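Kurkville Shared Workshop
Evening course: Building a Two-Arm Table Robot
Handout 4: Mounting, cabling and first reaches
Notes by Rangi Ashby, revised Nov 11, 2020

Bring your parts box and your notes from Handout 3. If you missed the session on motor addresses, see Hemi Mudgway before you plug anything in. Two motors with the same address on one chain will both answer, and the fault takes a long time to find.

1. Mounting the arms

Both arms hang from the frame and reach down over the table. We tried bench mounting in June and gave it up, as the elbows kept getting in each other's way. Hang the left arm first, tighten its bolts by hand, then hang the right arm. Only use the spanner once both arms swing freely.

Check that each arm can reach the middle of the table with its jaws open. If one falls short, move the clamp along the rail. Don't make up the difference in software.

2. Gripper jaws

The jaws are two metal fingers with angular pads at the tips. With the jaws closed, the pads should meet along their whole length. Hold a strip of paper between them and pull. If it slides out at one end, loosen the pad screws on that side and try again.

The open position for this build is 100 in the settings file and the closed position is 2. Don't set closed to zero – the motor will push against the stop and get hot.

3. Wrist cameras and cables

Each gripper carries a small square camera, tilted towards the table. Fit it before you run the cable, and leave a loop at the wrist. A cable that looks tidy with the arm at rest may be too short when the wrist turns. Move every joint by hand through its full range with the power off and watch the loop as you go. 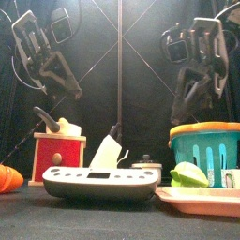 Label both ends of every cable. The left camera goes to the first port on the hub and the right camera to the second. If the two views come up swapped on the screen, change the cables over and leave the file alone, so that everyone's settings stay the same.

4. First reaches

We use toy kitchen things for practice. They are light, they have handles and knobs at different heights, and it doesn't matter much if one gets dropped. Start with something that has a wide flat top. Leave lids and small knobs until the arm is stopping where you tell it to.

Work with one arm at a time. Park the other well clear and keep a hand near the stop switch. The steps are:

Bring the open jaws to a point just above the object.
Stop, and check both camera views.
Lower slowly, close, and wait for the motor reading to settle.
Lift a little way and hold.

Write down the motor reading for each object. On the Orach build the limit is 408, and anything above that means the jaws are squeezing too hard. The Torkow motors read differently, so ask for the other sheet.

5. Before next time

Save your settings under your own name in the Partington folder. Read page 51 of the course book, on moving both arms together – we start there.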